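# Sedell Cup-to-Tray Demonstrations

This data card accompanies the second release of the Sedell set, a collection of two-arm tabletop demonstrations prepared at the Sterkthorpe laboratory for training and testing learned manipulation policies. It replaces the card issued in July. Users of the earlier release should read the section on changes before mixing the two.

## Summary

The set contains 196 episodes, all of them recorded under teleoperation. In each episode the operator is asked to move cups and mugs from the left side of the table to a printed tray on the right. Small objects that play no part in the task remain on the table as distractors. The tray instruction is given in a single sentence and is stored with the episode as plain text.

Either arm may be used for grasping. Where a mug is picked up by the right arm, the left gripper is often still over the remaining cups, and the two wrists can come close together. Such passages have been kept.

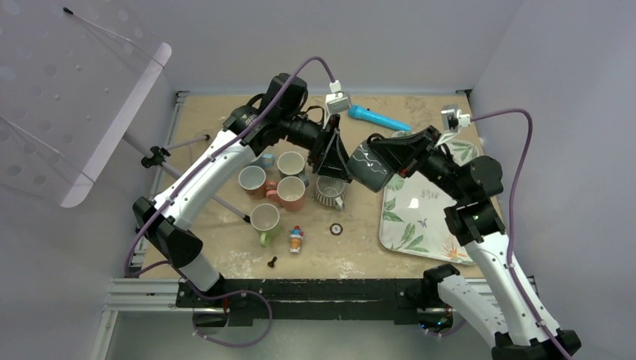

## Workspace

The table is a tan board with pale walls on three sides, and both arms are mounted at its near edge. The board shows scuffs and worn patches. These have not been masked or retouched, and users who apply background augmentation should expect them to be visible from the fixed view.

The objects most often used are:

- mugs in several plain colours, with handles
- a striped cup
- a white tray printed with leaves and flowers
- a toy figurine, a bright blue toy microphone and a few small discs

Handle direction was varied between episodes. Operators were told to set out the cups without aligning them and to leave the tray within reach of the right arm.

## Placement

An episode is labelled as a success if every cup named in the instruction is resting on the tray at the end. Orientation is recorded in a separate field with the values `upright`, `inverted` and `side`, and does not affect the success label. The field is filled in for each cup by an annotator working from the fixed view.

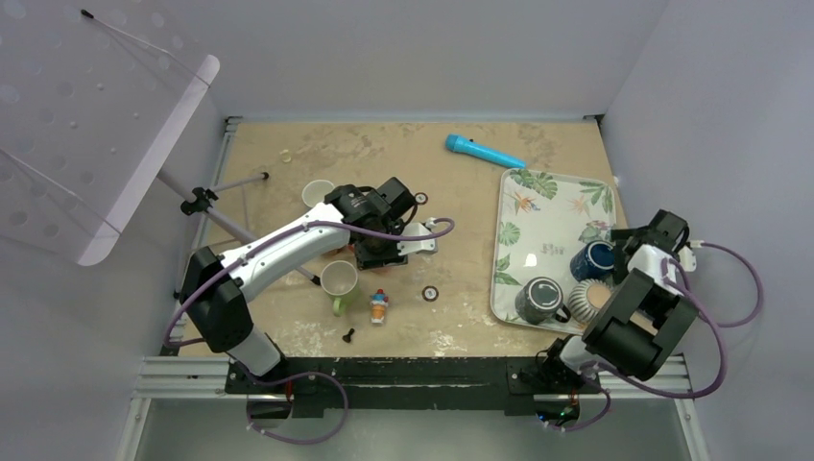
Annotators may also enter `unclear` where an arm hides the cup in question. A second annotator reviewed 90 episodes, and disagreements were settled by Lilian Muli, who maintains the label guide.

## Format

Each episode is a folder holding joint positions, gripper commands, the video streams and a file named `labels.json`. Episodes run to roughly 2,000 time steps. Streams share one clock. Dropped images are listed by index and have not been filled in.

## Changes since the July release

- The orientation field is new. It was not added to older episodes.
- The two parts formerly distributed as Skosov and Swai have been merged, and the original part name is kept in the `source` field.
- Failed attempts are now included and carry the label `success: false`.

## Known limitations

All recording took place at one table, with one tray. Policies trained only on this set should not be assumed to work with other trays or surfaces. The left forearm regularly hides part of the cup cluster from the fixed view, and distractors close to it may be lost from sight for long periods.

Corrections to labels should be sent to the maintainer with the episode number and the field concerned.

Card last revised 12th October.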